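3.2 Keeping the fingers in shape

I'll admit we didn't think much about finger pads at first. Then the pads on our hand-held gripper, which we call Drovel, started to wear, and bread began slipping on the way to the toaster oven. So now we swap both pads every 400 grasps and look over the orange parts for cracks while we're in there.
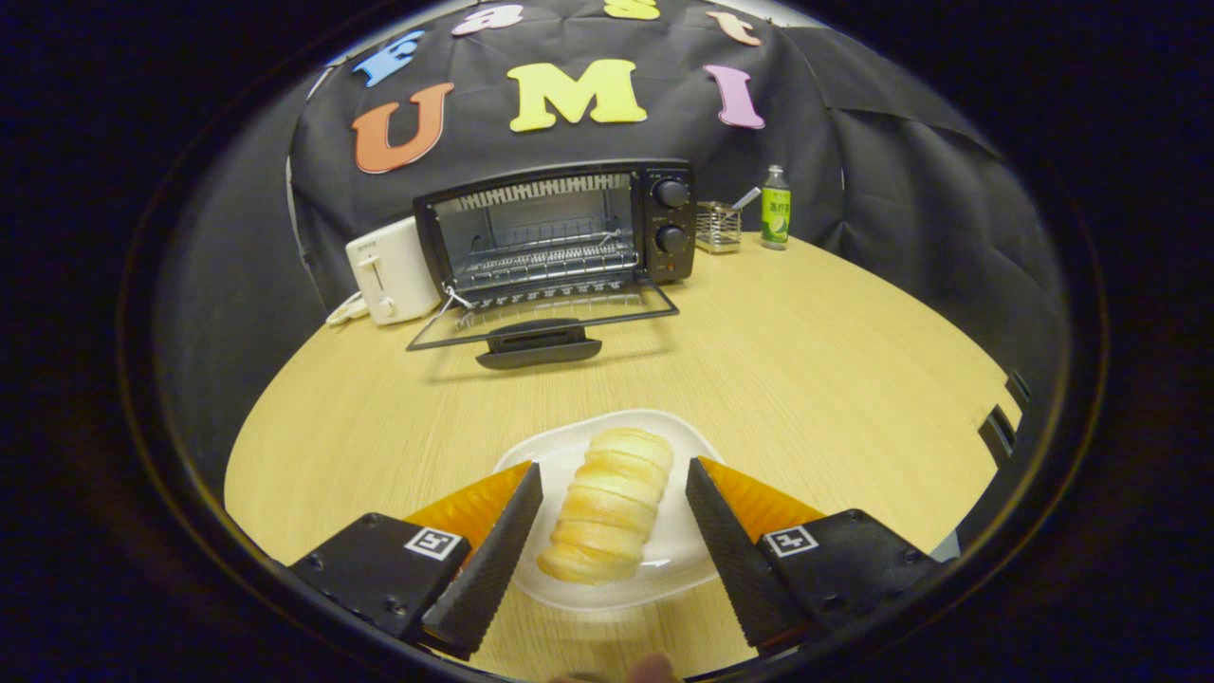 Figure 4. Drovel lined up with a bread roll on a plate, toaster oven behind.

The tags get a wipe before each session – a bit of flour on one is enough to throw off the width reading. Jérémie Millet wrote a little check for this that opens and closes the fingers 25 times and complains if a tag drops out. It caught a loose housing screw in December, at demo 181, and we redid that whole batch.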